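Home Queue My tickets Knowledge base Parts Log out

Ticket 713: Right gripper drops force reading during refrigerator task, arm stops mid-reach

Opened by: Ashok Uniyal
Assigned to: Ultan Kinsella
Product: Holter two-arm unit, gripper firmware 3
Site: Gisurar, home trial room
Priority: High (person in work area)
Status: Open, waiting on parts

Summary

During the refrigerator put-away task the right arm holds its object, begins the move toward the cabinet, and then stops with a grip force fault. The left arm does not stop. It finishes its current segment and parks. The operator has to clear the fault by hand from the console before either arm will accept a new command.

Expected: a force fault on one side stops both arms at once, and the held object stays held.

Observed: only the faulted side stops. On one run the grip also relaxed after the stop and the object fell to the floor. No injury, no damage to the refrigerator.

Steps to reproduce

1. Home both arms with the grippers open.
2. Load the task "put away, open door" from the Dixit task list.
3. Confirm the refrigerator door is fully open before starting. The task does not open it.
4. Hand the object to the right gripper and wait for the hold message.
5. Start the task at normal speed.
6. Watch the right grip force value in the console. It reads steady through the lift, drops to zero near full extension, comes back, and drops again. The fault is raised on the second drop.

The fault does not appear with the arm folded. It does not appear with an empty gripper, but the force check is disabled when nothing is held, so that result means little.

Console output, right side, trimmed

grip: hold confirmed
arm: segment start
grip: force low, retry
grip: force ok
grip: force low, retry limit
arm: stop, right only
grip: hold released

The last line should not be there. A stop is supposed to freeze the grip at its last commanded value.

Comment, Ashok Uniyal, Thursday, December 3, 2020

Repeated with the cables checked at both ends. Both plugs were fully seated. I swapped the left and right gripper cables at the controller and the fault stayed on the right gripper, so the controller port is not the cause. I put them back afterward and relabeled the right one, as the old label had come off.

I also ran the left gripper through the same reach with the same object. No force fault. The left side does have a different complaint. It closes a little late and the force value is noisy when the object is small. I have been treating that as a separate problem, but it is noted here in case the two are related.
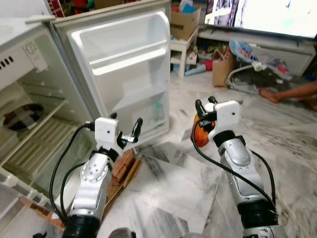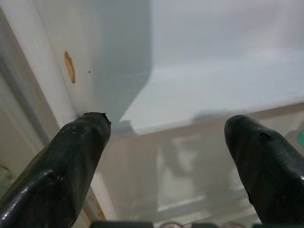
Comment, Ultan Kinsella

The cable route is my first suspect for the right side. The sensor wires share a jacket with the gripper power, and any pull at the housing end loads the smallest conductors first. In the wide picture the right cable leaves the gripper housing and makes a long arc across the front of the forearm, with plenty of room to move during a reach. The left cable loops down along the side of its arm. Holter's installation sheet asks for the side route on both arms with a clip at the wrist. Please reroute the right cable to match the sheet and run the task again before replacing anything.

The finger coating is a second item. The close picture has a small ragged chip at the tip of the left-hand finger and a dark notch or hole in the coating of the other one, a little way back from the tip. A chipped tip changes where the contact load goes, and the force estimate assumes a full, rounded tip. I would not expect it to produce a clean drop to zero. It could produce noise. Check all four fingers and record the condition of each by side and position, so that we can match the wear to the readings.

Neither item explains why the other arm kept moving. That is a software question and I am treating it as the more serious one.

Comment, Ashok Uniyal

Rerouted the right cable down the side of the forearm and clipped it at the wrist. Ran the reach with no object first, to check that nothing snagged, then with the object.

Result: the force value holds through full extension. I could bring the drop back by pressing sideways on the cable where it enters the housing. Pressing anywhere else on the cable does nothing. The damage is therefore at or just inside the housing entry, and the new route is hiding it. I have marked the cable for replacement.

Finger inspection is in progress. I will add the results by side when all four are done. None have been cleaned or trimmed.

Comment, Ultan Kinsella

Agreed on the cable. Do not run the task with people in reach on the strength of the reroute. An intermittent conductor that has been made to behave is still intermittent.

On the stop behavior, I went through the settings file. The linked stop is controlled by a single line, and on this unit it is set to "side". The shipped value is "both". The change log shows the line was edited in August, when the arms were being tuned one at a time, and it was never put back. The startup check reads the file but does not compare this line with the shipped value, so no warning was given.

I set it back to "both" and forced a right-side fault from the console with both arms moving slowly. Both arms stopped. I then forced a left-side fault. Both arms stopped.

The grip release is a different matter. The hold is released when the force retry limit is reached, before the stop is handled. The delay between the two messages is more than 1000 milliseconds on the runs I have looked at, so the object stays up for a moment and then falls. This is in the gripper firmware and cannot be fixed from the settings file. I have reported it to Irnano, who maintain that firmware, with the trimmed log attached.

Restrictions until this ticket is closed

- No person inside the marked reach of either arm while motors are enabled. This includes reaching in at floor level to pick up or move things.
- Reduced speed only.
- Soft, light objects only. No glass, and nothing that would do harm if dropped on a foot.
- One operator at the console with a hand on the stop button. The operator does not hand objects to the gripper while the task is loaded - hand over first, step back, then load.
- Do not edit the stop line. If single-arm tuning is needed, power down the other arm at its own switch.

Parts requested

Gripper cable, right, complete: 1
Finger set, coated: 1 pair, second pair on hold pending inspection
Wrist clip: 3

Comment, Ashok Uniyal

Restrictions posted at the console. The stop line still reads "both" after a full power cycle. I have added a manual check of that line to the startup sheet, above the homing step, with a space for initials.

Question on the parts list: do the new fingers need the force estimate to be zeroed again, or is the stored value good for any finger of the same type?

Comment, Ultan Kinsella

Zero it again. Use the routine under the gripper service menu with the fingers open and nothing touching them. Do it once after the cable is changed and again after the fingers are changed, and save both values in this ticket. If they differ by much, tell me before running the task.

Open items

Right gripper cable: waiting on part
Finger inspection, both sides: Ashok
Grip release on force fault: with Irnano
Startup check to compare the stop line with the shipped value: Ultan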